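Can a robot do your chores yet? Final report, Robotics and Everyday Life
Wanpen Intarasuk
15/09/2020

So my question for this project was pretty simple: if I bought a two-armed robot tomorrow, would it clear my table? I wanted the answer to be yes (I hate clearing the table!), but I tried to be fair about it.

I did everything in simulation, using a program called Fevidon that our lab at Steddale has had since February. The chore I picked was moving a tray. You grab it on both sides, lift, carry it over the table and put it down level. My little cousin can do this, so I figured it would be a warm-up before the hard stuff. It ended up being the whole project. 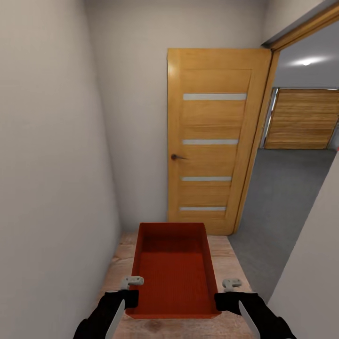
The trouble is that both arms have to agree with each other the whole time. If one side goes up a bit faster, the tray tips, and then the grip on the other side starts to twist. I ran 1000 tries with an empty tray and 864 of them ended with the tray level and in the right spot, and I was thrilled with that. Then I put seven cups in it and ran 100 more, and wow, did that go badly. Most of the cups fell over in the first second of the lift.

Slowing everything way down helped a lot, but then one trip took longer than me washing the cups by hand.

My answer for now is "sort of, if you're patient and own plastic cups." Next semester I want to try a softer grip and a shop-floor version with heavier parts, and maybe a tray with handles, which feels a bit like cheating but I'd still use it at home.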